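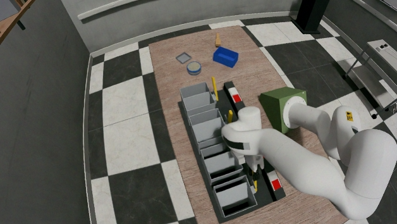 Cikley Folding Work Table, by Arkon

In stock, ships from the Gezer warehouse. Two leaf finishes, one height. Read the sizes before you order please, we get a lot of returns from people who didnt measure their doorway.

WHAT IT IS
A folding table for sewing, cutting, wrapping, kids' homework, whatever. Flat top, no lip, no drawer. Both leaves drop. Legs swing in and the whole thing rolls into a closet or behind a door. First made for a quilting shop that needed its floor back at night, and not changed a lot after that.

SIZE
Length open: 70 inches
Width folded: 9 inches
Casters: 2, on the left end only. Lift the other end and pull.
Height: same as a normal kitchen counter, so you stand at it or use a stool. Dining chairs are too low. Yes, we've been asked for a lower one. No date on that.

TOP
Sealed on both faces and on the edges. Pins won't stick in it. Rotary cutters WILL mark it, so use a mat. Any mat, doesn't have to be ours. Glue comes off with warm water if you catch it same day. Permanent marker, try rubbing alcohol on a corner first.
Finishes: Oat or Slate. Oat runs a bit yellower than last year's batch. If you're matching a table you already own, ask for a sample chip, they're free, takes a few days in the mail.

LEGS AND HINGES
Steel legs, powder coated. Piano hinge the full width of each leaf. The old model had three short hinges per leaf and they went out of line, so if you have one of those and it sags, write to us, the kit fits with a screwdriver and some patience.
Leg locks click. If you didn't hear a click it isn't locked. Push again.

IN THE BOX
Table, fully assembled apart from the casters
Casters, screws, hex key
Felt pads for hard floors
Instruction sheet (also on the Downloads page, the print in the box is small, sorry)

NOT IN THE BOX
Cutting mat
Stool
Brultine wax, sold separately, one can lasts years

PUTTING IT TOGETHER
Lay it on its side on a blanket. Casters on the left end, holes are already drilled. Snug, then a quarter turn. Don't use a power driver, you'll strip the inserts and we can't send new inserts, only a whole end panel. Stand it up with a second person if you can. It's heavier than it looks.

CLEANING
Damp cloth. Dish soap is fine. No scouring pads, no bleach, no steam. Dry the hinge line afterwards or it squeaks. When it squeaks anyway, one drop of sewing machine oil and wipe off the rest, especially before you put fabric down.
Wax once in a while if fabric starts to drag. Brultine goes on thin. Thinner than that. Leave it overnight.

FROM A CUSTOMER
"I cut curtains on it all winter. Leaves stay level even with a full bolt sitting on one end. Took a star off for the casters, they pick up thread and you have to dig it out with a seam ripper." Gertraud Oberholzer, Slate finish

Fair on the casters. We're trying a covered one. Might be ready in July.

QUESTIONS WE GET
Can I leave one leaf down? Yes. Put it against the wall on that side, it's steadier.

Will it hold my sewing machine? Home machines, yes, over the center section. Industrial heads, no. Serger on a leaf is ok but it hums.

Can I sit on it? Please don't.

Outdoors? For an afternoon, sure. Not to live there. The top will swell at the screw holes.

Do you sell just the top? Used to. Too many got chipped in shipping.

SHIPPING
Goes by freight to the curb. Driver won't bring it upstairs. Orders in before 2 p.m. leave the same day, after that the next working day. Check the carton before you sign, and if a corner is crushed write "damaged" on the slip and send us a picture. Without that the carrier won't pay and it gets slow for everybody.

RETURNS AND WARRANTY
Thirty days, unused, in the original carton. You pay the freight back, and it's not cheap, so measure first.
Frame and hinges are covered for 2 years. Top is covered for peeling and warping, not for knife marks or irons. Keep the reciept, or just the order number.

SPARE PARTS
Casters, leg locks, felt pads, full hinge sets. Order through the parts form with the number from the sticker under the center section. Older tables have the sticker inside the left leg.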